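3.2 Notice periods and contract renewal

The second part of the analysis concerns the time between a notice of termination and the date on which a contract between a physician group and a health plan comes to an end. We reviewed 517 contracts held by groups in the Groddale region. Each was coded for the length of the notice period, the party that gave notice, and whether a new agreement was signed before the old one expired. Contracts with hospitals and pharmacies were left out. Where a group held separate agreements for separate specialties, each agreement was coded on its own.

Coding was done independently by two readers, and differences were settled by a third. Following Sperling and Fuchs, we treated a contract as renewed only when both parties had signed. A verbal agreement to extend terms, even when it was later honored, was recorded as a lapse. This rule is stricter than the one used by Brandes, and it should be kept in mind when the two sets of results are compared.
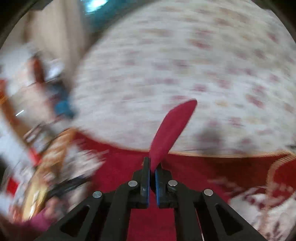

Figure 4. Crimson piece held in the closed jaws of a gripper.

Notice periods differed widely between plans. Trevetti contracts gave groups a longer period than Gimero contracts, and the difference remained when group size was taken into account. Longer notice did not, however, lead to earlier talks. In both plans most of the written offers on file were dated in the final month of the period – a pattern that leaves practices little time to inform patients or to arrange referrals.

Patient contact was examined through a mailed survey, which drew 965 usable replies. Respondents were asked whether they had received a letter about a possible change in network status and, if so, who had sent it. Letters from the physician's office were recalled more often than letters from the plan. Recall was weakest among patients who saw a specialist only once a year.

Two limits apply. The contracts were supplied by the groups themselves, and those in open dispute with a plan may have been less willing to take part. In addition, 7 contracts contained side letters that we were not permitted to read; they were kept in the sample and coded from the main text alone. Section 3.3 turns to the rates offered at renewal.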